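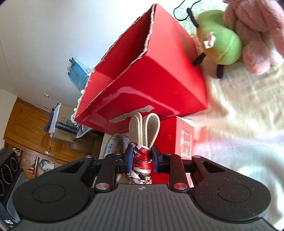
Expected points are the basis of every price a bookmaker puts on a football match, and this handout sets out how they are worked out and where they fail. An outcome model takes in a set of ratings and returns three probabilities: home win, draw, away win. Students tend to treat the model as finished once it returns numbers that add up to one. A cardboard box with a torn rim is still a box, and will hold most of what is put in it, but the load it can carry has to be tested again. The same applies to a rating fitted in one season and used in the next. Sections 2 and 3 deal with that test.

## 1. Definitions

Let *H*, *D* and *A* be the probabilities of a home win, a draw and an away win. Under the usual scoring system the expected points for the home side are

 xP(home) = 3H + D

and for the away side

 xP(away) = 3A + D

The two values do not add up to a constant. A drawn match pays out two points in total and a decided match pays out three, so the sum is 3 − D. Check this on every table you submit. Last year most arithmetic errors would have been caught by it.

**Worked case.** Turorgate at home to Kilon, with H = 0.48, D = 0.27, A = 0.25.

| Side | Calculation | xP |
|---|---|---|
| Turorgate | 3(0.48) + 0.27 | 1.71 |
| Kilon | 3(0.25) + 0.27 | 1.02 |
| Sum | 3 − 0.27 | 2.73 |

## 2. From goals to outcomes

The simplest model treats each side's goals as a Poisson variable with its own mean. The probability of a given score is the product of the two separate probabilities, and H, D and A are found by adding up the cells of the score grid. Cut the grid at ten goals per side. The mass left out is too small to matter at the means we use.

Independence is a convenience. Low-scoring draws usually turn up more often than the product rule allows. Rowena Ignacio's notes on the correction term are in the course folder; read them before Exercise 2. The correction changes four cells only (0–0, 1–0, 0–1, 1–1), and its sign should be checked by hand before the code is run.

The home advantage enters as a multiplier on the home mean. Fit one value for the whole league. Fitting a separate value for each club uses up data quickly and gives estimates that swing from year to year.

## 3. Testing a rating on new matches

The course file holds 791 matches. Use the earliest part for fitting and the latest for testing, in date order. Do not shuffle. A shuffled split lets results from April inform a forecast for the previous autumn, and the test score will look better than it should.

Report the following:

- mean log loss over the test matches
- a calibration table for the home win, in bands of 0.1
- the same two items for a baseline that gives every match the league-wide rates from the fitting set

A band holding few matches should be merged with its neighbor, and the merge stated in the table note. Promoted clubs have no rating from the same division. Give them the mean rating of the bottom three clubs in the fitting set and say so in the report. Simiyu and Estoton are both in this group.

## 4. Simulating the table

To estimate the chance that a side goes up, simulate the remaining fixtures many times and count the share of runs in which it finishes in a promotion place. Use 1000 runs for the submitted work. While writing the code, 100 runs are enough. The standard error of an estimated share *p* over *n* runs is

 sqrt(p(1 − p) / n)

With p = 0.5 and n = 1000 this is 0.016, so quote the share to two decimal places at most. This error covers the simulation alone. Error in the ratings is separate and usually larger.

Ties on points are broken by goal difference, then by goals scored. The simulation must therefore draw scores. Drawing outcomes alone leaves ties unresolved.

## Exercises

1. Show that xP(home) − xP(away) = 3(H − A).
2. Apply the low-score correction to the Turorgate fixture with home mean 1.5 and away mean 1.1. State the change in D.
3. Run the simulation twice with different seeds. Compare the gap between the two shares for one club with the standard error in Section 4.

Exercises 1 and 2 go to Afia Quansah on paper. Exercise 3 is submitted as code, with the seeds written in the first line. Questions on the data file go to Ronaldo Sison.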